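7. April 2021

Mittwoch. Bestand der Spielküche aufgenommen, Beginn nach dem Mittagessen, Dauer länger als geplant. Die letzte Liste stammt vom Januar und ist unbrauchbar: Mirjam Verbruggen hat damals nach Kisten sortiert, ich sortiere nach Funktion. Beides nebeneinander geht nicht. Ich habe ihre Spalten gestrichen und neu angefangen.

Gliederung ab heute: Kochgeschirr, Geschirr, Messen und Sieben, Lebensmittel, Geräte. Der Pfannenwender zählt zum Kochgeschirr. Die Ketchupflasche steht unter Lebensmittel, obwohl Mirjam sie bei den Behältern führte. Inventarnummern laufen weiter, die nächste freie ist 1307.

Zum Erfassen alles auf den weißen Tisch gelegt. Die Ketchupflasche blieb auf dem Teller, die hellblaue Schale kam daneben. 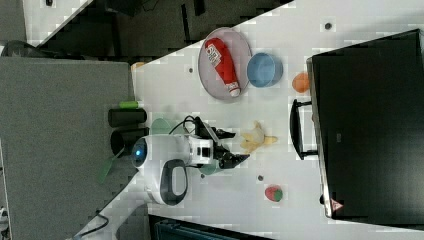
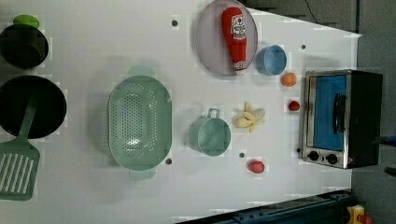 Farben sind ein Problem für die Liste. Der Messbecher und das Sieb sind blassgrün, der Pfannenwender ist hellgrün, der Knauf am kleinen Topf geht ins Limettengrün. In der alten Liste steht viermal nur »grün«. Ich trage jetzt Form und Farbe getrennt ein, also »Sieb, oval, zwei Griffe« und dahinter den Farbton. Beim Teller habe ich Flieder geschrieben und ein Fragezeichen gesetzt. Evelien Van Dijk meint, er sei rosa. Unter der Deckenleuchte lässt sich das nicht entscheiden, bei Tageslicht nachsehen.

Banane: Schale geöffnet, bleibt unter Obst. Das ovale rötliche Teil konnte ich nicht zuordnen, Erdbeere oder Radieschen. Vorläufig »Lebensmittel, unbestimmt«. Die orange Frucht ist als Orange eingetragen, Evelien sagt Aprikose. Kein Streit deswegen, der Eintrag bleibt.

Der Ofen belegt allein ein ganzes Fach. Das Regal von Kenoswood hat eine lichte Tiefe von 30 cm, nachgemessen. Die Kisten von Declercq sind 24 cm hoch, zwei übereinander passen nicht unter den Boden. Variante: mittleren Boden um ein Loch nach unten versetzen. Dafür fehlen mir Bodenträger, Bestellung bei Rivon, Lieferzeit laut Auskunft 14 Tage.

Etiketten noch nicht gedruckt, Band leer. Morgen Ersatz besorgen und die Spalte »Zustand« nachtragen.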